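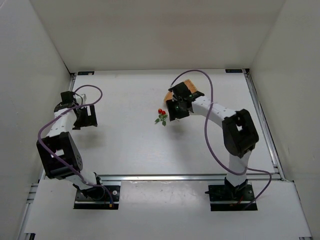

Figure 1. Our two-arm station with toast and cherry tomatoes, right gripper lowered at the bread.

Teaching Two Arms to Make a Snack
Project report, Kosine group
Hòa Hồ, Miroslava Hordiienko, Tymofii Stetsiuk
Advisor: Arsen Moroz

What we wanted to do

Our goal was to collect 50 good examples of a simple kitchen task and train a policy on them. One arm handles the bread, the other handles the tomatoes, and at the end both should be together in the middle of the table. It sounds easy (we thought so too!) but food is a great test, with toast that crumbles and tomatoes that roll away the second you nudge them.

How we collected the data

One of us drove both arms by hand while another reset the table and wrote the log. Each example starts with the grippers open and ends when the driver calls "done." We saved the joint positions and the video together. Miroslava drove most of the early runs and got really smooth at it, so for the later ones we switched drivers on purpose – we didn't want the policy to learn just one person's style.

We moved the food to a new spot before every run. In October we noticed that we kept placing the toast in the same area, so Tymofii made a list of random positions and we followed that from then on.

What went wrong

We threw out 9 runs. In 7 of them the toast slid out of the fingers during the lift, and in the other 2 the video stopped early. We recorded new ones to get back to 50. Pressing down gently before closing the fingers helped a lot, and it was so satisfying to see the first clean lift after that!

Next steps

Training starts next week. We also want to try softer bread, and Hòa is already sketching new fingertips for it.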